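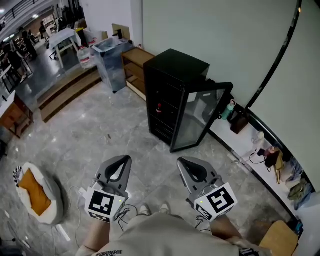
A gray floor with a marble pattern.

Where Does Marble Come From?

If you have ever walked barefoot across a marble floor on a summer morning, you already know one thing about it, and that is how lovely and cool it feels on your toes! But long before marble was anybody's floor, it was part of the bottom of the sea, and the story of how it got from there to here is a very long one, so get comfortable.

Let's go back 300 million years. There were no people then, and no dinosaurs yet either, but the warm, shallow seas were full of little creatures with shells. When they died, their shells sank down and piled up, layer on top of layer, with mud squeezed in between (picture the biggest, slowest stack of pancakes you can). After a great deal of time and a great deal of pressing, the pile turned into a rock called limestone. Some limestone still has whole shells in it, and you can find them with your finger if you look closely.

Now comes the hot part. The ground under us moves, much too slowly to feel, and sometimes a layer of limestone gets pushed deep down where it is as hot as an oven and then hotter still. The rock doesn't melt. It bakes and gets squashed, and the tiny grains inside it grow into new crystals that lock together like puzzle pieces. The shells disappear, and what you have is marble.
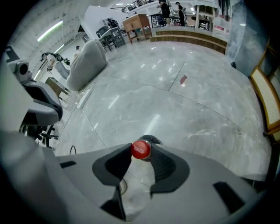
Darcy Merrick wrote to us wanting to know why marble has those wiggly lines running through it, and whether somebody paints them on.

What a good question, Darcy! In real marble, they come from the rock itself. We call them veins. Very pure marble is white all over, but most limestone had a bit of clay or sand or rusty iron mixed in, and when the rock was squeezed those bits got smeared into streaks. Sometimes the rock cracked, too, and water carrying minerals trickled in and filled the cracks with white. Some floor tiles are made of other things and only have the pattern printed on top – you can sometimes spot those by looking for two tiles that match exactly.

At the old quarry in Cundale, the marble was cut out in blocks as heavy as 20 tons, which is more than three big elephants. A block like that is sawed into thin slabs, a bit like slicing bread, and then each slab is rubbed with finer and finer grit until it shines.

One last thing to try at home, with a grown-up nearby: drop a little vinegar on a piece of chalk and listen. Chalk is a cousin of marble, and it fizzes! Please don't try it on the kitchen counter, though, as vinegar leaves a dull spot on real marble that won't wipe off.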